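Kendano Household Tabletop Collection -- Read Me

Version 3
Last revised: Jul 18, 2026
Maintained by: Chrysoula Nikolaidis, Ekon Domestic Studies Unit
Contact: through the Lorkik repository desk, quoting the collection name

Summary

The Kendano Household Tabletop Collection records everyday goods as they are found, sorted and put away on tables in domestic kitchens. It was compiled by the Ekon Domestic Studies Unit for those who study the ordering of small household items: cleaning supplies, packets of food, cloths, scrubbers, bottles and the other articles which gather on a table between shopping and storage.

The present release holds 641 records made in 80 kitchens. Each record consists of one still picture, one item sheet and, where the household agreed to it, a short note on where the goods are normally kept. Of the 641 records, 366 have such a note. The remainder are issued with the item sheet only.

This file should be read before the item sheets are opened. It replaces the guidance supplied with the second version, which used a different list of categories.

Scope

The collection is limited to the kitchen and to tables standing in or directly beside it. Bathrooms, utility rooms and outdoor stores are not covered. Cleaning goods are well represented, as are small packets of food. Cutlery, crockery in use at a meal and fresh produce were left to a separate study and appear only when they happen to be near the table.

Households were asked to leave their own table covering in place and not to clear the worktop. The surroundings therefore differ a good deal from one record to the next, and users who need a plain background should consult the "setting" column before making a selection.

Categories

Every item on the table is given one main category. The list is as follows.

CLN -- Cleaning liquids and sprays, whether standing or lying down.
WIP -- Wipes, tissues and other paper goods sold in packs.
SCR -- Scrubbers, sponges and sponge cloths.
SNK -- Packets of snacks and sweets, full or empty.
BOT -- Bottles and bottle-shaped articles whose contents cannot be established.
WRP -- Wrapped blocks and parcels whose contents cannot be established.
CRD -- Cards, leaflets, labels and loose paper.
OTH -- Anything not provided for above.

Items behind the table, on the worktop or the stove, are not given a category. They are entered as free text under "surroundings", in the order in which the cataloguer noticed them, and no claim is made that the entry is complete.

Where an article could reasonably belong to two categories, the use stated on the pack takes precedence over its shape. A pack of wipes is entered as WIP even when it is resting on something else or is partly covered. The article beneath it receives its own line.

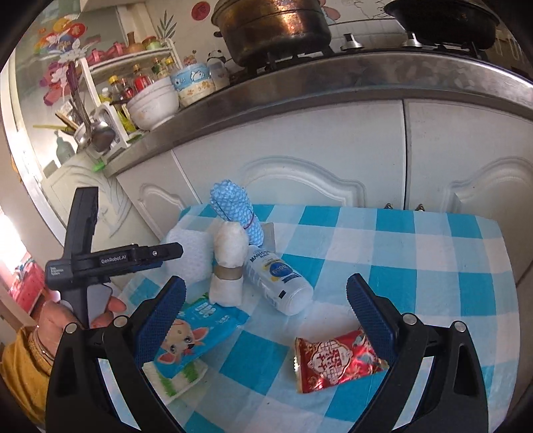 Lettering is copied only where it can be read with confidence. A single legible word is enough for an entry, and it is given in capitals if it is printed in capitals. Cataloguers were instructed not to complete a partly hidden name from memory, nor to supply a maker's name on the strength of a familiar colour or design. Where the characters are visible but the cataloguer does not read the language, the script alone is named. Translations have been added to some sheets by a second reader and are marked "T".

Colour is recorded in ordinary terms. The pattern of a tablecloth is entered under "setting" with its two main colours, for instance "blue and white, checked". Shades are not distinguished further, as the early sheets showed little agreement between cataloguers on the difference between cream, ivory and off-white.

Position is recorded in relation to the table only. The permitted terms are "front", "middle", "back", "left" and "right", which may be combined. An item is "standing", "lying" or "leaning". A bottle tilted over on its side is entered as "lying" even if it rests against a neighbour.

Item sheets

The sheets are supplied as plain text, one line to an item, with the fields separated by semicolons. The fields are:

record number; item number; category; colour; lettering; position; partly hidden (yes or no); remarks

An empty field means that nothing was entered. It should not be read as "none". The "remarks" field is informal and was written for the use of the cataloguers themselves -- users may find abbreviations in it which this file does not explain.

Known faults

The Economou sheets, which form the earliest part of the collection, were first written by hand and copied later. Spelling in these is uneven, and "sponge" and "sponge cloth" are used as though they were the same article. They have been left as they stand.

The category WRP was introduced in the present version. Blocks and parcels entered before that time were moved from OTH, and a small number may have been missed.

Scrubbers tied in a bundle were at one stage counted singly and at another as one item. The rule now in force is one bundle, one line. Corrections to the older sheets are planned for October.

Conditions of use

The collection may be used for teaching and study. Copies must be accompanied by this file. Users may not attempt to trace a household from the contents of its kitchen, and the notes on storage may not be published separately from the records to which they belong.

Any household may ask for its records to be withdrawn. When this is done, the record number is retired and is not given to another record, so that gaps in the numbering are to be expected.

Corrections

Corrections should be sent to the Lorkik repository desk with the record number, the item number and the proposed wording. Please send one message for each record.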